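Filed under: Humanoids / Hands and Wrists / Faults
3 replies | 8 shares

Re: [humanoid-users] right wrist drops out mid reach, left one fine?

Hi all,

Sorry for the slow answer, I wanted to have something useful to say before I wrote back!

Zhenhua Tan wrote on September 2, 2018:
> Has anybody had the right wrist go limp partway through a reach? Ours
> does it on the slipper task, arm all the way out, fingers open, and then
> the wrist just lets go and the hand flops onto whatever is under it. Left
> arm has never done it. We swapped the wrist motor and got maybe an hour
> of peace. The log says 374 and nothing else, and the Wunham manual says
> 374 is "communication loss," thanks a lot. Should I be looking at the
> controller or the cable? Also, is it safe to keep running it with
> somebody standing next to the bench?

Cable. I would put money on it, and please don't swap another motor until you've looked.

We run pretty much the same job (two pairs of slippers on a low bench, pick one up, put it back, over and over) and we had code 374 for most of a month. Same arm as yours, too. I blamed the controller, Chenxi Li blamed the motor, and we were both pretty loud about it. What finally got us there was Yaqin Zeng holding the arm still at full stretch with the motors off and bending the wrist cable with two fingers while I watched the status page. Drop, back, drop, back. The conductor was broken inside the jacket, right where it leaves the wrist, and from the outside it looked fine.
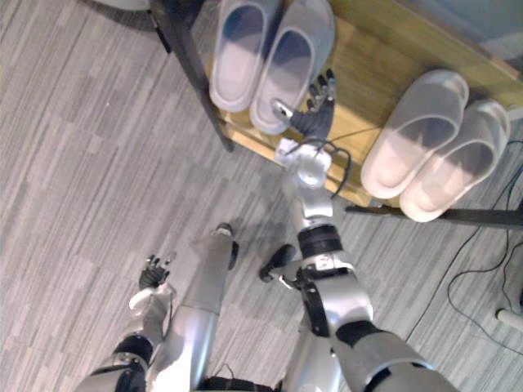 Right arm out over the bench, with the wrist cables hanging in their loops.

The trouble with those loops is that they have to be long enough for the wrist to turn all the way, and then when the arm is low and forward there's a lot of slack with nowhere good to go. Ours had snagged on the front of the bench at least once that I saw, and I'm sure there were times I didn't. Each snag puts the whole pull on that one spot at the exit. The left arm mostly just hangs there in this task, so no wonder yours has been happy.

What we did: new cable, Flestex this time (the bendy kind, 100 cm, get the longer one and trim it), plus a proper clamp on the forearm so a tug lands on the clamp and the connector never feels it. Xiaoqing Zhong also wrote a little check that moves the wrist through its full range before each session and stops everything if a single packet goes missing. I can send you that, it's short and kind of ugly.

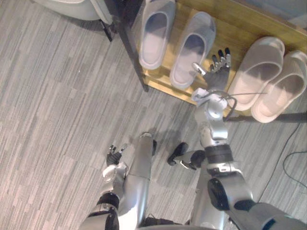
The clamp won't do the whole job for you, so check your clearance at the shelf too. We had been teaching the reach with the hand coming in wherever it liked, and a cable that clears the edge on one slipper can drag on the next. Go through each slipper slowly and stop at the worst pose. For me that's fingers open between the gray pair and the pink pair, where the thin cable runs off to the right across the front edge of the rack, and if anything is going to catch, it's there. Jog the arm back from that pose by hand at low speed and watch the cable the entire time, don't look at the fingers!

As for standing next to it, no, I wouldn't. When ours lost the wrist, the arm didn't know and kept going for a bit, with a dead hand on the end of it. Chenxi got a good bruise on the knuckles reaching in to save a slipper. Now communication loss on any joint stops both arms, and the setting is buried under Limits > Advanced in the Niltell software. It was off when we got ours, so go look at yours tonight. And hands stay out until the motors are off, even if the thing looks asleep.

Does anyone know if the newer wrist has the cable going through the middle? Chunhua Luo told me it was coming in December but I haven't seen a drawing, and I'd rather not order four more cables if the whole thing is about to change.

Zhenhua, try the two-finger bend first and tell us what you get. If it doesn't drop out, send me the log and I'll go back to arguing for the controller.

Lūse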